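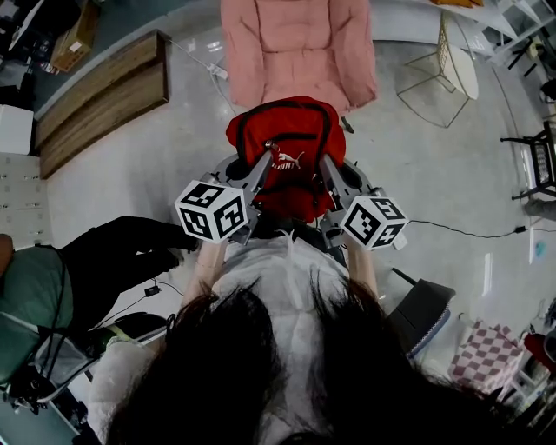
Phones & Accessories / Refurbished Handsets

Brilen 4 - refurbished, unlocked

I've been selling used phones long enough to have favorites, and the Brilen 4 is one of mine. It's a small phone by today's standards (I can reach the far corner with my thumb, and I have short thumbs!) and it still has a headphone jack. If you've been hanging on to your old handset for those two reasons, you can probably stop reading and pick a color.

For the rest of you, a bit more. These come to me from Kavanagh, a leasing outfit that hands them out to office staff and takes them back when the contract is up. Most spent their lives in a case on a desk. I go through each one myself - speaker, mic, both cameras, charging port, the lot - and I put in a new battery whether the old one needs it or not, so battery health reads 100 percent when you first switch it on.

Screens are graded. Grade A has no marks I can find with a desk lamp. Grade B has light scratches that vanish once the screen lights up, and it's the one I'd buy. I carried a Grade B for most of last year and forgot which grade it was.

The camera is fine in daylight and so-so after dark. Games run okay, though the big ones take their time loading. Battery life is about 21 hours for me with maps, music and too much messaging. If you stream video all afternoon you'll be charging by dinner.

Storage is the base size, but the card slot is real and easy to get at. Cards from Trallent work well in it. I had trouble with a couple of no-name ones, so I don't stock those anymore.

In the box: phone, charging cable, SIM tool, and a plain clear case. No wall plug, sorry, but I sell the Planholm dual-port one separately and it'll charge this and a tablet together.

Warranty is 2 years on the battery and one on everything else. Cracked screens aren't covered, but Gearóid Moriarty does our repairs and his prices are kind.

Orders in by 2 p.m. go out the same day. Black is in stock, and the green should be back in February.

- Maeve Conneely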